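Gripper Comparison on the Plank Table: Notes from the Anness Bench

December 24, 2018

The purpose of this post is to record the results of a comparison between two end effectors, the Plullen and the Stiltico, which were evaluated over the past several weeks on the same arm. Readers who have followed this site will recall that the previous entry dealt with the Anness controller and its firmware. That work is now complete, and the controller was left unchanged throughout the period covered here.

The comparison was undertaken in response to a practical concern. Both grippers perform well on rigid blocks of known size, and the published figures for both are based on such blocks. The intended use of this arm is the clearing and sorting of everyday items, which differ in shape, weight, and surface. It was therefore decided that both units should be tested on a mixed table, with bowls, small containers, toy food, soft goods, and one or two thin metal items placed close together.

A total of 3,647 grasp attempts were logged. Of these, 58 were discarded owing to a fault in the time stamps, which left 3,589 for review. An attempt was scored as successful when the item was lifted clear of the table and set down inside the target area without a second approach. Items that were lifted and then dropped were scored as failures, regardless of where they landed.
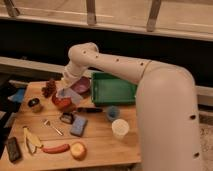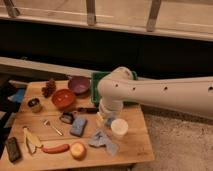

The marker and the blue sponge remain near the middle of the table in all four views.
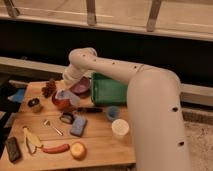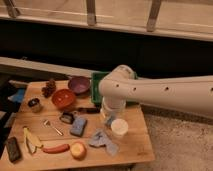
With respect to rigid items, the difference between the two grippers was small. Bowls were taken by the rim, and both units managed this dependably once the approach angle had been set to nearly vertical. The Plullen required a slower descent. At the default speed it tended to nudge the bowl before closing, and the resulting shift of a few millimeters was sufficient to spoil the grasp.

Clear plastic presented greater difficulty. The difficulty lay mainly with the camera, which returned poor depth readings on transparent walls and often reported the surface of the table behind them. A total of 942 attempts involved clear items. The Stiltico achieved the better result in this group, and its wider opening is believed to be responsible, as it tolerates a larger error in the estimated position. A second camera angle would likely benefit both units equally.

Soft items favored the Plullen. Its pads conform to folded cloth and hold it without bunching, and the grip force can be lowered in finer steps. The Stiltico held cloth securely, but it was inclined to pick up two layers where one was wanted. Flat metal tools remain unsolved. Neither gripper could lift them from the planks with any consistency, and the seams between the boards made matters worse when a tip caught in one of them.

Some 145 attempts ended in a protective stop. Most of these occurred when the wrist passed low over the taller items on its way to something behind them. The path planner had been given a clearance that was adequate for the bowls and inadequate for the jar. The clearance has since been raised, at a modest cost in cycle time.

On the basis of these results, the Stiltico will remain fitted for general work, and the Plullen will be kept for cloth trials. Changing from one to the other requires four screws, one cable, and a fresh tool calibration. The calibration is the slow part. Readers intending to make the same change should save the tool offset for each gripper under a separate name, as the Anness software will overwrite the earlier one without warning.

The next round of testing is planned for February and will follow the protocol used in the Cabanatuan trials, in which the table layout is rearranged between runs. A revised pad for the Stiltico has been ordered and will be included if it arrives in time.

3 comments

benchnotes42
Did you try a matte spray on the clear plastic? It helped our depth readings a lot, although it does rub off after a while.

gripforce
Thank you for the warning on the tool offset. I lost an afternoon to that in the older version and assumed it had been fixed.

tablerow
Would you consider posting the descent speeds you used for the Plullen? Ours nudges bowls too, even with the approach set straight down.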